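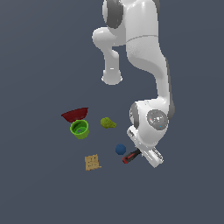 Fig. 1. Overview camera in the simulator, six objects loaded, gripper open beside the screwdriver.

Ticket 47: Gripper closes next to the screwdriver, not on it
Project: Stirkdale pick and place (student team)
Opened by: Divya Varghese
Date: Friday, May 3, 2019
Priority: high, we need this for the class demo
Status: closed

Problem

Our arm must pick the screwdriver and put it in the tray area. The other five objects (red bowl, green cup, blue ball, cracker and the olive-green one) are picked correctly in most of the runs. With the screwdriver the hand goes to the correct side of the table, but the fingers close on nothing, or they push the handle away. I made 39 runs with the same start layout and only 2 of them ended with the tool lifted.

What I expected: the fingers come down on both sides of the tool and close on it.

What I get: the log says "grasp reached", the fingers close fully, and the tool stays on the surface.

Setup

Simulator: Fokarel, the version installed in the lab. Planner: Fledska, default settings. Scene file: the one from the class folder, I did not change the position of any object. The blue ball stays near the tool, so I thought first about a collision with the ball.

Log of what I tried

1. Removed the blue ball from the scene file. Same result. I put it back.

2. Made the approach slower, half of the speed. Same result, only it takes longer to fail.

3. Changed the friction of the finger pads. No effect. Now I understand this could not help, the fingers were not touching the tool at all.

4. Saved pictures from the close camera before the close command, to compare the finger position with the tool.

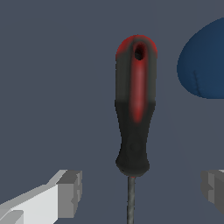 Source: Fokarel close camera, saved by D. Varghese

In this picture the black and red handle goes from the upper quarter to about four-fifths of the way down, and the metal shaft goes down out of the view. The left finger stops before the shaft and there is a clear gap. The right finger is at the other side, also not touching. So the fingers are open at the shaft end and the handle is further up. The planner is aiming at the thin part. I wanted the handle.

5. Printed the grasp target in the tool's own coordinates. It is 130 mm away from the middle of the handle, along the long axis, in the direction of the tip.

6. Opened the object file. The origin of the screwdriver model is not at the center of the handle. For the ball and the cup the origin is in the center of the body, and this explains why they never gave me trouble.

Comment from Szczepańska (lab assistant)

Please do not move the origin in the object file, the other teams load the same file. Add a grasp offset in your own config, there is a field for it under each object. Check the sign also. The long axis of this model points to the tip, so your offset must be negative.

Reply from Divya

Thank you. I added the offset of -130 on the long axis. The first time I wrote it in millimeters, but the config wants meters, and the arm tried to go very far and stopped at the joint limit. With -0.130 it goes to the handle.

Repeated the same 39 runs with the offset. All of them lifted the tool. In two of them the tool turned a little in the fingers during the lift, but it did not fall. I will open a separate ticket for the turning, please do not mix it with this one.

Files changed: grasp config of our team only. Scene file and object file are as before.

Closed by Divya Varghese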